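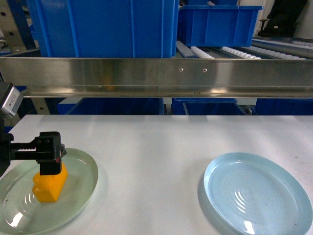

Why does the arm stop for a moment after it closes on a part?

So that the wrist view and the head view can be compared before anything is lifted. If the two disagree about whether the part is held, the gripper opens and tries again.

Doucette cell, Rirkton lab
Daily and weekly inspection checklist, with comments
Method in use: pause-and-compare grasping
Revision of May 2022, replaces the November sheet

Fill in the status for every line. OK, FIX or N/A. If you write FIX, write something next to it too. Comments from earlier inspections stay on the sheet when they are still useful, and a lot of these are. Please keep adding to them, it's the best documentation we have!

SECTION A. BEFORE POWER

A1. Emergency stop pressed, then released, then pressed again. Button springs back cleanly.
Status: OK
Comment: Leave it pressed until you get to Section B.

A2. Reach of the arm clear of people, bags, cups and cables.
Status: OK
Comment: Walk all the way around. Looking over from the desk doesn't count as an inspection, the rail hides the space under it.

A3. Tabletop wiped and dry.
Status: OK
Comment: Dry matters more than clean. A thin film of water under a plate lets it slide when the fingers touch down, and then the comparison step blames the grasp for something the table did.

A4. Plates free of cracks and chips, rims included.
Status: OK
Comment: Run a gloved finger around the rim. A chipped plate is out of the set for good, no tape.

A5. Blue bins seated, nothing hanging over the rim.
Status: OK
Comment: Bins that get pushed back crooked come forward again over the day. Push from the middle of the front wall.

A6. Conveyor off and isolated at the wall when it isn't part of the run.
Status: OK
Comment: Rollers turn freely by hand even with the power off. Don't lean on them.

A7. Screws on the jaw assembly snug.
Status: FIX
Comment: One was loose enough to turn with a fingernail. Tightened and marked with paint pen. Look at it again tomorrow, please.

SECTION B. ARM AND GRIPPER

B1. Controller starts without warnings.
Status: OK

B2. Slow homing, one hand on the stop.
Status: OK
Comment: Stay at slow speed for the whole of Section B. The full-speed profile is only unlocked after C4.

B3. Fingers close evenly and meet in the middle.
Status: OK
Comment: Uneven closing shows up as a part that rotates in the grip. If you see that three grasps running, stop and redo the finger zero.

B4. Finger faces clean.
Status: OK
Comment: Alcohol wipe, let them dry. Skin oil on the faces is enough to change how glossy parts behave. I didn't believe it until I ran a morning with dirty fingers and a morning with clean ones, and the difference was lovely and obvious.

B5. Closing force at the low setting for glassware and the standard setting for bricks.
Status: OK
Comment: The Pladel software keeps the last setting used, so whoever ran glass yesterday has left you the glass setting. Check it every time.

B6. Cables have slack through the full wrist rotation.
Status: OK
Comment: Rotate both ways, all the way. The clip nearest the wrist likes to creep.

SECTION C. CAMERAS AND THE COMPARISON STEP

My favorite section, because the method lives or dies by it. The safety side and the research side are the same thing in this cell: a grasp that both views agree on is a part that won't get dropped on the floor.

C1. Lenses clean, mounts tight.
Status: OK
Comment: Push each mount lightly with one finger. If the live view moves and doesn't come back, tighten and recalibrate.

C2. Clocks on the two streams agree.
Status: OK
Comment: Start Pladel and wait for the sync line to go green. If it stays amber, restart the recorder and leave the arm alone. Comparing an old wrist view with a new head view gives you confident nonsense.

C3. Overhead lights on, all of them, blinds down.
Status: OK
Comment: Clear and glossy parts carry the ceiling around on their surfaces. The steel rail does too, and it will happily show you a second copy of whatever is in the gripper. The Unetti segmentation model used to pick the reflection as the part, and it was quite sure of itself. Since the retrain on rail reflections it has chosen the real one in every morning check.

C4. Disagreement test. Close the gripper on nothing and confirm that the arm refuses to lift.
Status: OK
Comment: Do this test every single morning even if you are late. The refusal has to come from the comparison step, so read the log line as well as watching the arm. Finger width alone would also catch an empty grip, and we want to know that the comparison is awake.

C5. Second disagreement test. Cover the wrist lens with a cloth and confirm that the arm stops and asks for help.
Status: OK
Comment: Take the cloth off again! It happened once and cost us a batch.

SECTION D. PARTS

D1. Parts set complete against the printed sheet on the shelf.
Status: OK

D2. No sharp edges, no loose pieces.
Status: OK
Comment: Anything that can come apart in the grip should come apart in your hands first. Give it a tug.

D3. Hard cases included in the run.
Status: OK
Comment: Clear brick on clear plate. Yellow on yellow. Anything thin and shiny. It's tempting to leave these out when visitors are coming, and they are exactly the ones worth showing, you can see the arm stop, reconsider and get it right.

D4. Start positions varied by hand between grasps.
Status: OK
Comment: Vary them while the arm is parked and the gate light is off. Hands go in, hands come out, then press continue. Never reach in during the pause. The pause looks like a stop and it is no such thing, the motors are live and the lift can follow at any moment.

That last one is the most important comment on the sheet and I would like it read aloud to every new person.
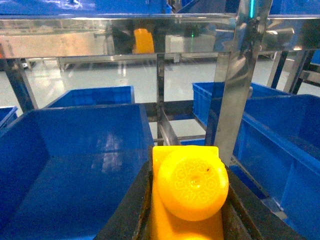 Solange Turcotte writes that D4 should move up to Section A, because people read the first page carefully and skim the rest, and that the word "pause" itself is the trouble. She would call it "hold" on the screen and in the log, and she would like the gate light to stay on all the way through it.

Reply: agreed on all of it, and thank you. The screen text is changed in Pladel. The log still says pause until the end of the batch so that the scoring script doesn't break. The light needs a wiring change, so until then treat a closed gripper as a moving one. I'll move D4 when the sheet is next reprinted.

SECTION E. DURING THE RUN

E1. One person at the stop at all times.
Status: OK
Comment: Typing notes and guarding the stop are separate jobs. If you are alone, write your notes between batches.

E2. Every retry logged with a reason.
Status: OK
Comment: Short is fine. "Slid on rim", "glare", "closed high". The reasons turned out to be the richest part of the data. Glare was behind far more retries than slipping, and we would never have bothered with the blinds in C3 without those little notes.

E3. Dropped part: stop, log, pick up by hand, inspect, continue.
Status: OK
Comment: Don't let the arm go after a part on the floor. It can't reach and it will try.

E4. Repeated retries on the same part: park the arm after 2.
Status: OK
Comment: A third try hardly ever helps and it wears the finger faces. Move the part, note it, carry on.

SECTION F. END OF DAY

F1. Gripper empty and open, arm parked.
Status: OK

F2. Stop pressed, controller off, conveyor isolator checked again.
Status: OK

F3. Recordings copied, copy opened and played.
Status: OK
Comment: Play the end of the file as well as the beginning. Truncated files look perfect for the first minute.

F4. Parts back in the bins, plates stacked with a cloth between them.
Status: OK

F5. FIX lines handed over in words.
Status: OK
Comment: A7, see above.

INSPECTOR'S REMARKS ON THE LAST BATCH

The batch had 277 grasps with the comparison step switched on, across bricks, discs and plates. Only 4 ended in a drop. That's a wonderful number for a set with so much clear and glossy stuff in it, and I keep going back to the log to look at it. Two of the drops were the same clear brick on a wet spot, which is why A3 now says dry. The other two were logged as agreement between the views when the fingers were only holding a corner. That is a real weakness of the method and I don't want it smoothed over in the write-up. Both cameras saw a part between two fingers, both were correct, and the grip was still bad.

For the next batch we want to try a tiny test lift, just enough to unload the plate, and compare the views a second time. From the safety side I'm happy with that as long as the test lift uses the slow profile and the person at the stop knows it's coming. It needs its own line in Section C and its own disagreement test before anyone runs it at speed.

Still open:
A7 jaw screw, look again tomorrow
Gate light wiring
Log wording, pause to hold, after the batch closes
New line C6 for the test lift, draft is in the Doucette folder, comments welcome in the margin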